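About Kustidik

Kustidik is a small company that checks mobile apps for hidden fraud. Ximena Troncoso and Ignacio Palma started it in Ikascombe, after a fake wallet app took the savings of a friend.

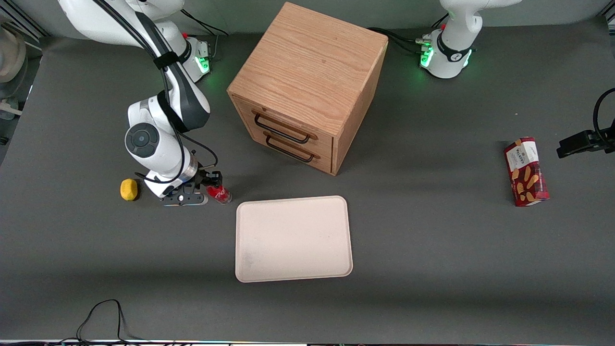
Red can on the gray work surface

Last year we examined 2,259 apps and reported 205 of them to the stores. We read the code by hand – it is slow, but we like it so.

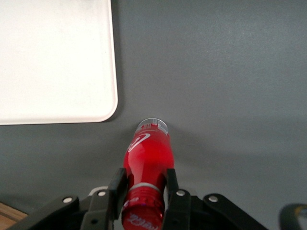
Fake apps often borrow the look of a name that people trust. A red label with a white ribbon, as on the Coca-Cola bottle, is known to everybody before they read one word, and a copied bank icon works in the same way. Mairéad Hennessy leads our work on such copies.

Write to us if an app seems wrong to you. We answer in English and Spanish.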